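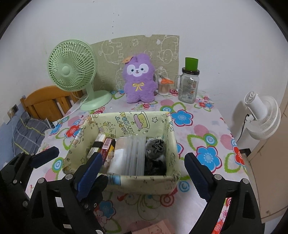

The storage bin job: small things, soft sides, plenty to bump into.

Can a machine tidy a bin yet? We've been asking that since our August issue, and I'm happy to say the answer keeps getting more interesting! Vacuuming was the easy chore (flat floor, one tool, no decisions). A fabric bin on a bedroom table is a whole different animal. Clear plastic bags fool the depth cameras, boxes need a firm grip, and anything soft changes shape the moment you squeeze it.

The team behind Olon has been working on exactly this kind of chore. In its latest run the arm was given 80 tries at taking one item out of a full bin and putting it back, and it finished 38 of them without help. I think that's terrific — last year's number was 6. Most of the misses came from see-through packaging, and a few from the bin itself, which folds inward when a finger leans on the rim.
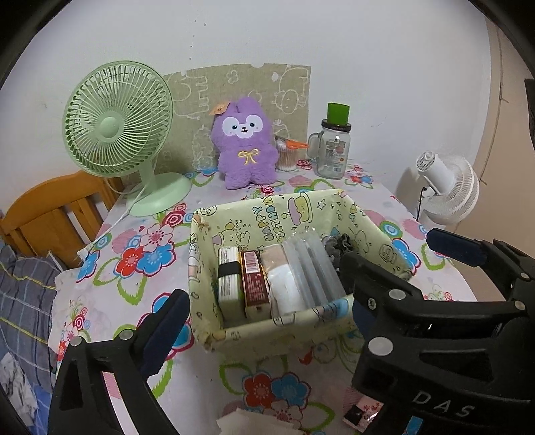 Masilela wrote in to say that 38 out of 80 would get a person sent home from any stockroom, and that speed matters just as much, as a slow robot only moves the waiting around. Fair point, and speed is the next thing Olon plans to test. Brerel is trying the same chore with softer finger pads and a wider opening, and I can't wait to see how the two compare. Results from both go in the August issue.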